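Cempaka Sutanto
July 19, 2019

I want to write a little about learning to sell coffee beans by mail, because some people asked me after my last post. It will be a short thread.

I started in January with 4 kilos of green beans and a small roaster from Omard. My kitchen smelled like burned bread for two weeks. My neighbor Herman Subramaniam was very patient with me.

The first mistake was the price. I looked at what the big shops ask and went lower. After postage I was earning almost nothing on each bag.
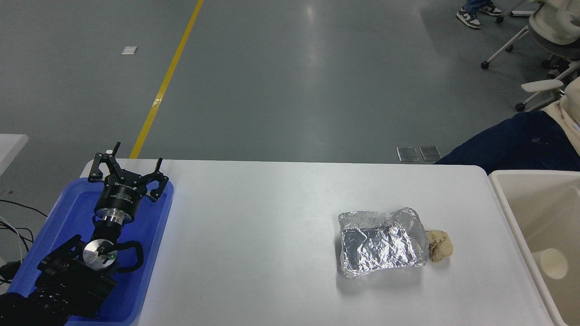 The second mistake was the bags. I ordered 500 with no valve, as they were cheaper. Fresh coffee gives off gas for some days, and the bags became round like pillows. I still use them for tea.

Now I let the beans rest two days before I close the bag. For my taste the coffee is also better this way – less sharp, more sweet.

About labels: write the roast date by hand if you must, but write it. Customers ask for this more than they ask for the country or the farm.

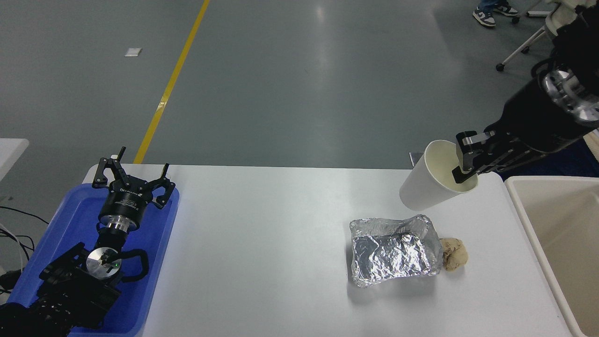 For postage, I compared Halim and Prirkel for three months. Prirkel is cheaper for one bag. Halim is better from three bags and up, and they come to my door. I use both and keep a small table of prices on the wall.

Until today I have sent 485 bags. It is not a big number for a company, but for me it is many evenings with tape and scissors.

If you want to start too, please begin with one kind of bean only. I began with five and I could not learn any of them well.

Next time I will write about grinders – I have bought two and I regret one of them.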